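Skesto app: 24p films playing at 60 Hz after the July update

Forum: Streaming Services and Apps
Thread status: open

gatefold_pete
Since the July update the Skesto app no longer switches my television to 24 Hz for films. Everything goes out at 60 Hz, including titles that were fine in June. The stutter on slow pans is obvious. Television is set to follow the source, box is set to match frame rate, and two other streaming apps on the same box still switch correctly. Version number in the Skesto settings page ends in 2543. Can anyone else on that build confirm?

The film I tested with was The Salt Road, from the start of the second chapter, where there is a long pan over the harbour.

n_gondal
Confirmed on 2543. My previous build ended in 1470 and switched without trouble. I have a second box in the bedroom which hadn't updated, so I ran the same film on both. The old build drops to 24 Hz within two seconds of pressing play. The new one stays at 60.

Naheed

tallboy_av
Not seeing it. Same build, films switch to 24 as they should. Are you both certain that match frame rate is still on? One of the box updates reset mine.

gatefold_pete
It is on. As I said, other apps on the same box switch. If the system setting were off, none of them would.

tallboy_av
That doesn't follow. On some boxes the setting has three positions: off, seamless only, and always. Apps that play through the system player can behave differently from apps that bring their own. Check that it says always.

gatefold_pete
It says always.

ruislip_reels
I'd look at the trailers. Skesto now plays a short trailer automatically on the title page before you press play. The trailers are 30 frames a second, or at least the ones I checked are. If the app opens the video output for the trailer and then keeps the same output for the film, it may never ask for a new rate. Turn off autoplay previews in the profile settings (it's on the website only, not in the app) and try again.

n_gondal
Tried it on the living room box. Previews off, app force closed, reopened. First film switched to 24. Second film switched to 24. Then I watched an episode of a series, went back to a film, and it stayed at 60. So it helps, but it isn't the whole story.

m_ortuno
The series episode would fit. A lot of Skesto's own series are delivered at 25 or 30. If the app only requests a rate on the first playback after launch, you would get exactly that result. With previews on, the preview counts as the first playback.

I keep a log of these for my own use. Over 11 launches on build 2543, with previews off, the first film switched every time. The second title never switched if its rate was different from the first. I was using my set's info panel for the readings.

Montserrat
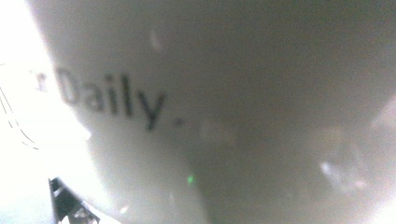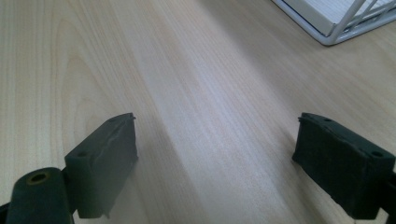
For what it is worth, the panel reports 23.976 as 24, so don't read anything into the missing decimals. The difference matters for a dropped frame every so often but has no bearing on this fault.

tallboy_av
That explains why I don't see it. I watch one film and switch off at the wall. Every playback is a first playback for me. I still think the box firmware is worth ruling out. My unit is a Moluveo. What are the rest of you using?

n_gondal
Moluveo in the living room, Arain in the bedroom. I have now let the Arain update to 2543 and it shows the same fault. Two makes, so I would call it the app.

tallboy_av
Two makes that may well run the same system underneath. I wouldn't rule anything out on that.

ruislip_reels
He had the old Skesto build and the new one on that same Arain with no change of firmware between them. The only variable was the app.

n_gondal
She, but yes. Firmware was unchanged. I noted it before and after.

tallboy_av
Fair enough, and apologies. I withdraw the firmware theory.

jh_lowloader
Is any of this visible in normal viewing? I've watched a dozen films on the new build and noticed nothing. It seems a lot of work for a number on an info panel.

gatefold_pete
It is visible on pans and on rolling credits. 24 frames into 60 means alternate frames are held for two and three refreshes. Some people don't notice. Some sets also remove the pulldown internally if the film mode is on, in which case you would see little or no difference. What have you got?

jh_lowloader
A 50 inch set, seven or eight years old. There is a setting called film mode and it is on.

gatefold_pete
Then that is probably why. Turn it off and play the credits of anything.

jh_lowloader
Done. Yes, all right, the credits judder. Film mode is going back on.

m_ortuno
Film mode is a reasonable stopgap if the set handles it well. On mine it loses lock at scene changes, so I prefer to restart the app before each film. The steps that work on both of my boxes:

Turn off autoplay previews on the website.
Sign out of the app and back in so that the profile setting is picked up.
Before a film, force close the app from the box's system menu. Pressing home only suspends it.
Open the app, go straight to the title and press play.

Resuming from the home row also works, provided it is the first thing played.

ruislip_reels
Has anyone reported it to Skesto? Their support form asks for a device log, which on these boxes means the diagnostics page.

n_gondal
I have. The first reply told me to check my HDMI cable. I sent back the comparison between the two builds and it has been passed on to the app team. The reference they gave ends in 134 if anyone wants to quote it in their own report. No date for a fix.

gatefold_pete
Thanks, I'll send one in with the same reference. I have followed Montserrat's steps and The Salt Road now plays at 24 with a clean pan over the harbour.

Separate matter: does the Jirnness app do the same? A relative uses it and says the picture looks "jumpy", which could be anything.

tallboy_av
Jirnness has never switched rates on any box I've owned. It outputs whatever the home screen is set to. If the relative watches mostly films, set the home screen to 24 Hz by hand and put up with slow menus.

m_ortuno
I'd advise against that if they also watch live channels. Those are 50 in the UK and will look far worse at 24 than a film does at 60. Set it to 50 for live channels and change it by hand for films.

gatefold_pete
It's mostly live channels. I'll set it to 50 and leave it there.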